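November, late, kettle on

Seventeen goes at the planner before lunch and I'm still grinning. The new grasp scorer in Kalico is in! I've been putting it off for weeks because the old one sort of worked, and sort of working is very hard to throw away. It used to pick the highest point in the depth map and dive at it, which is fine for a box and daft for cloth. The new one looks for folds, scores each by how much fabric it thinks lies on either side, then hands the best few to Zirkon for the arm path.

The wrist view is where I spent most of the morning. With the fingers wide open the cloth and basket rim only peek in at the bottom, and nearly everything else is wall and sofa. So I've added a mask that throws out large flat regions before scoring. It took 40 lines, and I had been dreading it.

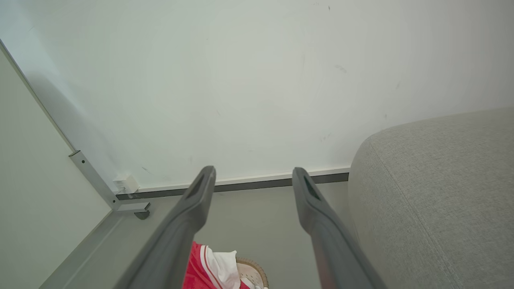 Afternoon: the left arm

Moved on to the laundry basket proper. Red on red is horrible for segmentation, but the white stripes are a gift, because the scorer can follow a stripe into a fold and see where it bends. I do love it when the awkward thing turns out to be the useful thing.

Zirkon still plans each arm as if the other didn't exist, so I've pinned the right gripper open and out of the way while the left goes down into the heap. Next job is a shared keep-out volume. Also found that log 541 has its timestamps in the wrong unit, which explains an entire evening last week (grr). Grimshaw, the replay tool, now refuses to load anything like that and says so in large letters.
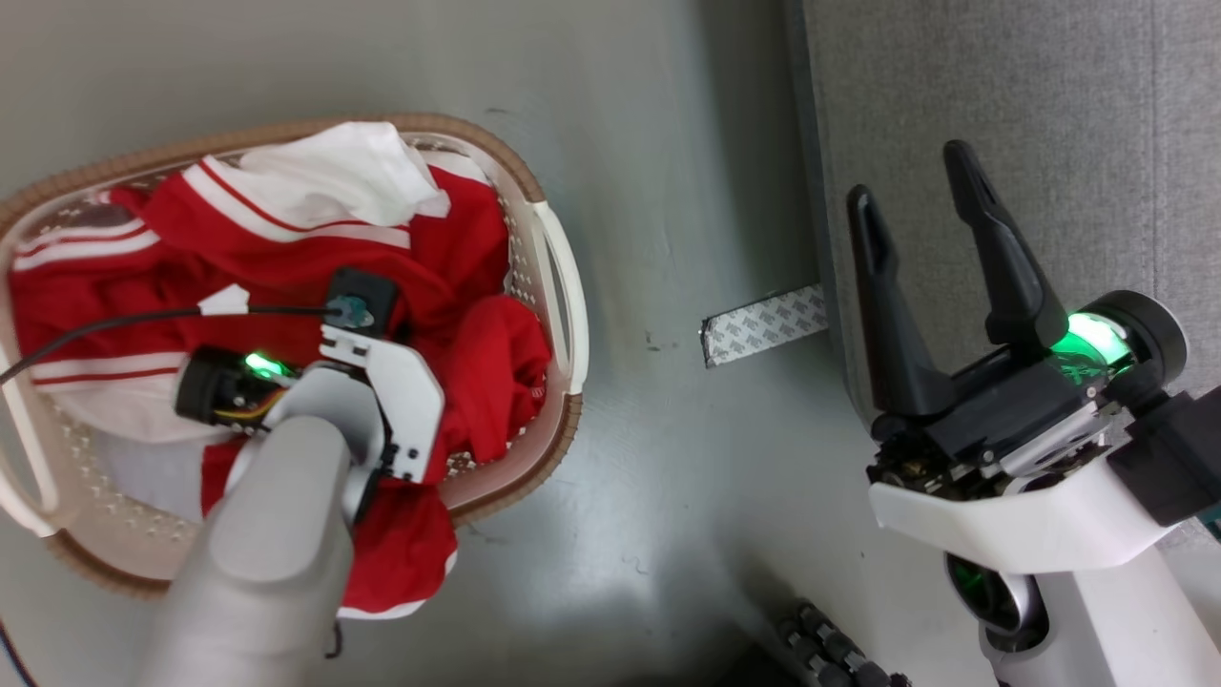

Why not just close the jaws as soon as the camera sees cloth between them? The camera can't tell how deep the fabric goes, so the controller lowers the jaws a little further, watches the motor current for a rise, and only then closes.

Tomorrow: try 2 candidates per look where I've been using one, and see whether Zalon can keep up on the old laptop. Must remember to push the mask branch before bed.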